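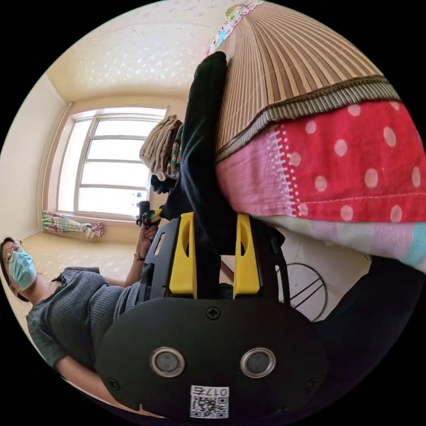

Questions about the two-gripper build

Can I really put one of these together at home?
Yes, if you're patient and you stop believing the build videos. The Vundero guide says one evening. Mine took 17 hours spread over a month, and a good part of that was sanding slots that were supposed to slide on their own.

Do I need both hands' worth?
For cloth, I think so. One gripper can drag a pair of socks across a bed, but folding is a different job. Build one first anyway. If you hate it, you've saved yourself half the bill.

What did it cost?
445 dollars for the pair, not counting the parts I ruined. Someone on the Nikolovski board claims 300. I've asked for his receipts twice.

Which finger material should I use?
Grastero sells a "fabric grade" filament at a silly price. I printed one set in that and one in the cheap stuff and couldn't tell them apart on laundry. Spend the money on decent screws.
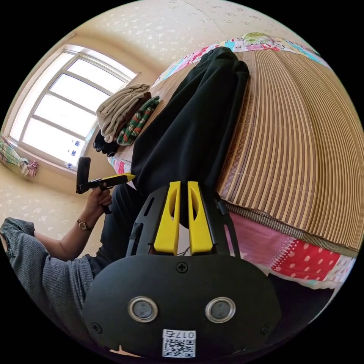 Dark clothes are where I'd start testing, before you get fond of your settings. Black cloth gives you very little to go on when you check the recordings later -- folds vanish into each other. If your setup only copes with a bright towel on a plain table, it doesn't cope with laundry.

How many recordings before it folds by itself?
I don't know, and I'd be wary of anyone who gives you a round number. Bienvenido Ignacio, who shares the workshop bench with me on Thursday nights, has 878 and his arm still treats sleeves as a rumor. The Huvivard page says "a few dozen." A few dozen of what, it doesn't say.

Does the surface matter?
More than I expected. Slatted or quilted bedding has patterns and edges all over, and a finger can catch on binding tape. Try it both on a bed and on a table.
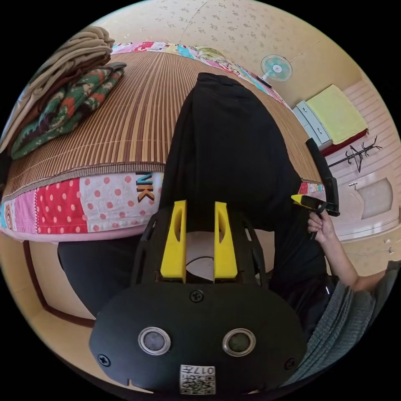
Both grippers at the bedside, bamboo or straw mat over the patchwork quilt.

Will you sell me a finished set?
No. The print files are free, and questions about stuck rails go to the workshop list.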